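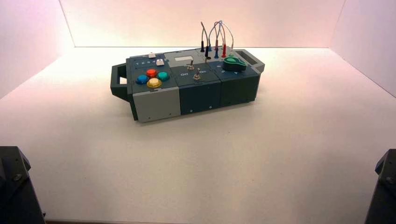 What is a slide control?

A slide control is a part you push or pull along a straight track to set a level, such as loudness, brightness or speed.

Slide control

A slide control (also called a slider, a slide pot or, in sound and lighting work, a fader) is a hand control that moves in a straight line. Its great charm is that the setting can be read at a glance. The position of the knob is the value, and a row of sliders side by side turns into a little graph that anyone can read from across a room. Sliders are found on mixing boards, stage lighting desks, space heaters, toasters, synthesizers, toys and car dashboards, and their drawn cousins are on nearly every phone and computer screen.

How it works

Most electrical sliders are a kind of variable resistor. Inside the case is a long strip of material that resists the flow of current, usually carbon or a conductive plastic. A small springy contact, the wiper, rides along the strip. Current that has to pass through a lot of the strip is held back more, and current that passes through only a little of it is held back less. Move the wiper and the output changes smoothly with it. It's a wonderfully simple idea, and the same idea bent into a curve gives the ordinary rotary knob.

Some sliders do without a smooth strip and use separate contacts, so that the output moves in steps. Others have small dips along the track, called detents, which let the finger feel where each step is. A single detent at the midpoint is common on tone and balance controls, where the middle means "no change."

Newer types may have no rubbing contact at all. Magnetic sliders carry a magnet past a sensor, and optical ones read a pattern of light and dark marks. With no strip to wear away, these can last a very long time.

Taper

The way the output changes along the track is called the taper. In a linear taper, moving the knob halfway gives half the output. That suits many jobs but works badly for loudness, because human hearing doesn't follow a straight line. A volume control with a linear taper seems to do nearly all its work in the first bit of travel and hardly anything after that. Audio taper parts fix this by changing slowly at the bottom and quickly at the top, and the result sounds even to the ear.

Scales and markings

A scale may be printed with numbers, with plain lines, or with a wedge that grows thicker toward the high end. Short number scales are popular on home goods because they promise nothing exact. A heater set to 3 is simply warmer than one set to 2! Professional sound desks are marked in decibels instead, and many put the zero mark some way below the top so that the operator has room to push further. 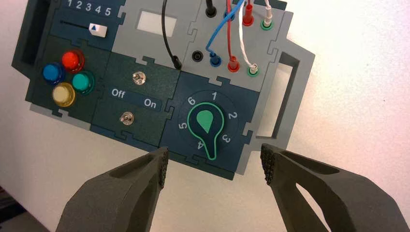
A slider knob below a printed scale running from 1 to 5.

Direction matters too. On upright sliders, up nearly always means more. On sideways sliders, right usually means more, though this is less firmly fixed, and older equipment can surprise a new user. A few broadcast desks were built the other way around, with faders pulled toward the operator to open the sound, and people trained on them could be fiercely loyal to the habit.

History

Early sound and radio equipment used large round knobs. They were sturdy, but a person has only two hands, and turning more than two of them together was hard. Straight faders changed the job completely. With a narrow fader under each fingertip, one engineer could ride a whole group of microphones at once, and mixing started to feel a bit like playing a keyboard.

Theater lighting followed a similar path. Long levers on big dimmer banks gave way to small sliders that sent a low-voltage signal to dimmers elsewhere in the building. The operator could then sit out front and see the show, a huge gain for everybody involved.

The Brokholm playhouse desk is a favorite among fans of old stage equipment. Built by Mok, it had 228 sliders in two rows, one row for the look on stage and one for the look coming next. Hina Awan, who wrote the standard history of the Mok desks, traced 90 surviving channel strips to private collections and noted that many still moved freely after a light cleaning.

Graphic equalizers brought the slider into living rooms. Here the picture made by the knobs was a selling point in its own right, and plenty of owners pushed theirs into a smile shape, with the low and high notes raised and the middle pulled down.

Sliders, dials and buttons together

Few panels use sliders alone. A dial takes up less length and is good for fine changes, a button is best for a plain on or off, and a slider wins when the user needs to see a level or compare several of them. Good panels mix all three. 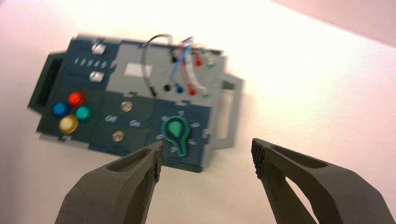 Square push buttons and printed numerals on a control panel that also has a green dial.

Care and wear

Dust is the main enemy. The slot that lets the knob travel also lets in dirt, and a dirty audio slider crackles as it moves. Cloth or rubber dust strips under the slot help a great deal. Cleaning sprays made for controls can bring a scratchy part back to life, but a general-purpose degreaser may strip away the damping grease and leave the knob feeling loose.

Replacement parts are sold by travel length, resistance and taper, and all three should match the old part. The Hunimeck 420 and the shorter Skinow 2137 are two types often met in repair work on older desks. Their mounting holes differ, so one won't drop into the place of the other.

See also

Dimmer
Graphic equalizer
Mixing console
Potentiometer
Rotary knob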